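The Treltorora bathroom cell is a training station for hand-held grippers, built by Grandier and used to record cleaning and tidying tasks around a toilet. It is the smallest of the 3 cells in the Mabaso series and takes up one corner of an open tiled floor.

Setup begins with the toilet, which is placed directly in front of a patterned curtain. The curtain is hung from clips at its top corners and serves as the back wall of the cell. Operators pull it straight before each session and check that the clips still hold, as a fallen corner changes the background and the session has to be repeated.

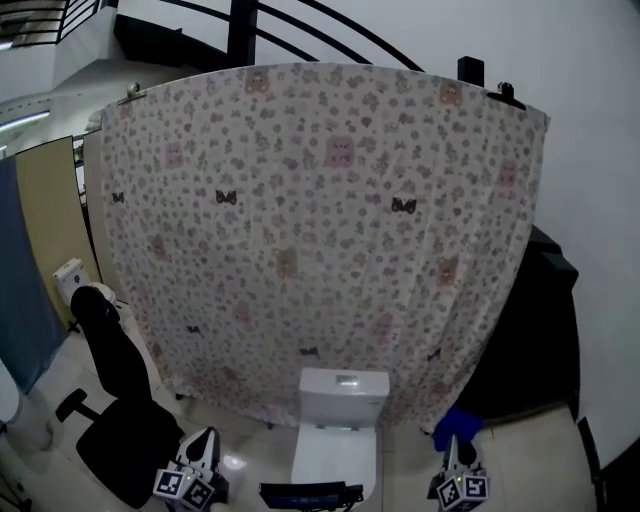 Each gripper carries a cube printed with black-and-white square markers, which the tracking software uses to work out the position of the hand. The cubes are wiped with a dry cloth every 10 sessions. A scratched or peeling face is replaced whole, and the gripper is then recalibrated using the Storkix routine, a sequence of 14 poses held over the toilet lid and tank.

Jaws wear faster than any other part. Play in the jaw pivot shows up as drift in the recorded opening width and is corrected by tightening the pivot screw. The service manual was revised in February to add a torque setting for this screw.

Last updated 2019-07-23

Comments

tilefloor: Does the pose routine have to be run again if only the curtain is changed?

gripside: No, only after a marker or jaw is replaced.

mk1634: Dry cloth is right. Alcohol took the print off ours.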